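Equipment planning for robot workcells

Equipment planning for a robot workcell is the process of deciding what must be bought, in which order, and from which budget, before a robot arm is put to regular use. The term covers the arm and also the grippers, tables, cables, software licenses and spare parts. In small firms the plan is often one spreadsheet. In larger firms it is part of the yearly purchasing cycle, which usually closes in June.

Cost structure

The price of the arm is only one part of the total. In the planning method used at Arnlow, the arm and its controller take 48 percent of the budget, and the rest is divided between end tools, furniture, installation and training. Soft materials such as cloth change this division, as fingers with a textured surface wear down and need to be replaced on a schedule. 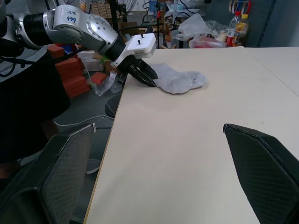
Text: Hussam Mahasneh | Review: Rami Farah
Section: Tools and work surfaces

A black multi-fingered gripper pinching a piece of gray fabric on a white tabletop is a typical case of cloth handling. For this kind of work, planners write the gripper as a separate line from the arm, with its mounting bracket and its own spare parts. The Sayegh guideline recommends keeping spare fingers for 12 months of operation.

Tables are often forgotten in the first plan. A smooth, light surface is preferred by many teams, and where two tables are joined, both should be ordered at the same height.

Lead time

Delivery of an arm can be slower than expected. The Senumano pilot line waited 65 days for its grippers, while its tables were already paid for and in storage.

Leasing

Leasing is common when the workload is not yet known. Clivis, a leasing firm, calculates its contracts by hours of use, with a minimum of 244 hours per quarter. Repair of the fingers is normally not included.

See also: Total cost of ownership; End effector; Preventive maintenance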